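About Dravcombe

Dravcombe teaches evening and weekend classes to adults who want to read plans, do workshop math, write a decent report or get through a technical entry exam. We have 2 rooms, 4 teachers and a hallway with coat hooks. There is no campus.

Most pages like this one begin with a mission. We tried writing one in August and threw it out, as every version could have belonged to a bank. What follows is how the place works, and you can decide whether it suits you.

How it started

Jhun Estrella and Oľga Zelenák used to teach for a training company that was very proud of its software. Every lesson was a slide deck, every deck had a quiz at the end, and the quiz scores were excellent. Then people went back to work and couldn't convert a drawing scale on paper. Jhun doubts the scores ever measured anything except how recently someone had seen the slide. Oľga is kinder about it, but she left first.

They rented a room, bought a whiteboard and taught six people fractions. Five stayed until the end of the course. We would love to tell you the sixth was a scheduling problem, but he said he was bored, and he may have had a point. The fractions unit is shorter now.

What we think about boards

We teach at a whiteboard. Visitors sometimes take this for nostalgia, and we have been offered a good many replacements, including a touch screen that Beat Gasser agreed to try for a full term. He spent a lot of that term waiting for it to find its pen. The supplier called this an adjustment period. We sent it back.

A board is slow, and we like that it is slow. When a teacher has to write out each line by hand, a student has time to notice the line that makes no sense. You can interrupt someone who is writing. Very few people interrupt a slide.
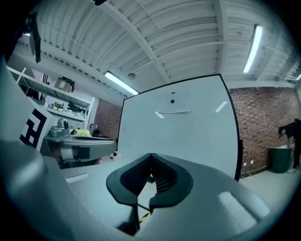 We don't want to oversell this either. Whiteboards glare under ceiling lights, the old marks never come off completely, and anyone sitting at a bad angle has to lean. If you can't read something, say so or move your chair. Bảo Mai writes small and knows it. For the longer problems we also print the question on paper, so that nobody's evening is spent copying out numbers.

Magnets disappear. We have no theory about where they go. If you find one in your coat pocket, please bring it back.

How classes run

A course lasts 20 hours. Sessions are two hours with a break, and the break is a real one. We don't set homework that takes longer than 25 minutes, having noticed that when we did, it was handed in late or copied from whoever sat in the next chair.

You will be asked to come up and write on the board. Some people dread this, and we have heard the argument that adults shouldn't be put on the spot. You can say no. Most people say no once or twice and then get up to correct somebody else.

We give no certificates with gold edges. You get a letter listing what was covered and how many hours you came for. Employers have accepted it so far, although we can't promise that yours will, and you should ask them before you pay us.

Who teaches

Jhun Estrella: workshop math, plan reading
Oľga Zelenák: report writing, exam preparation
Beat Gasser: basic physics, measurement
Bảo Mai: algebra, statistics for people who were put off it at school

Đạt Vũ runs the office, answers the phone and will tell you if he thinks you have picked the wrong course. Please listen to him. He has talked several people out of statistics and they seem happy.

Before you sign up

Sit in on a session first. It costs nothing, and we would much sooner lose you after one evening than refund you after five. Be wary of any school that won't let you watch a class, and be a little wary of us too until you have seen one.

The next set of courses begins on 14th September. The office is open in the late afternoon, before classes. If the door is locked, knock hard, as the bell works only some of the time.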